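Cuaderno de taller - mesa puesta, serie Damau
Enero, entrada de la mañana (9:40)

¡Por fin tengo ganas de escribir sobre esta mesa! Llevamos desde antes de las fiestas dándole vueltas al servicio individual de Damau (el desayuno para comedores pequeños, carpeta 129) y hoy la combinación de colores me ha convencido nada más entrar por la puerta.

Lo que cambia respecto a la última entrada: fuera el mantel individual rectangular y dentro el redondo gris, el grande. El rectangular peleaba con las tiras de madera del tablero, que ya van todas en horizontal y en tres o cuatro tonos de crema y tostado. El redondo se planta encima y descansa la vista. Birutė lo había propuesto hace semanas y yo no le hice caso, queda anotado.

El cuenco claro lo mantenemos. Probé también el azul de Woneren (ref. 641), precioso por separado, pero se comía los mangos de los cubiertos, y los mangos son lo que más me gusta de todo esto: naranja el tenedor, verde la cuchara. Con el cuenco claro saltan a la vista desde la otra punta del taller.

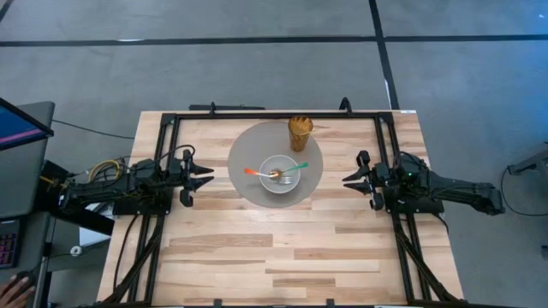 Servicio con mantel redondo gris, cubiertos cruzados en el cuenco y vaso ámbar arriba a la derecha.

El vaso merece párrafo propio. Es translúcido, ámbar tirando a marrón, con facetas en diagonal en la boca, y se estrecha hacia la base. Yuzuki quería uno transparente sin más - le enseñé este y cambió de idea en el acto. Da un calor tremendo al gris del mantel. Lo único, que tan cerca del borde me pone un poco nerviosa; quiero probarlo dos dedos más hacia dentro, a ver si no se pega demasiado al cuenco.

Sobre los cubiertos cruzados dentro del cuenco: para la hoja de presentación me encanta, forman una equis muy bajita y cada mango asoma por su lado. Para el comedor de verdad irán fuera, tenedor a la izquierda y cuchara a la derecha, como siempre. Hay que hacer las dos versiones y guardarlas con nombres distintos, que en la serie Mrema las mezclamos y perdí una tarde entera.

Presupuesto: Wedero nos pasa 1.448 por el lote completo con vasos. Pedir precio también para 46 servicios sueltos, sin mantel.

Pendiente:
- preguntar si el gris del mantel existe un punto más oscuro
- lavar tres veces seguidas un tenedor naranja y comparar el color con uno nuevo
- versión con plato llano debajo del cuenco (Birutė)
- buscar servilleta, yo iría a por un crudo liso

Después de comer monto la del plato llano con Birutė.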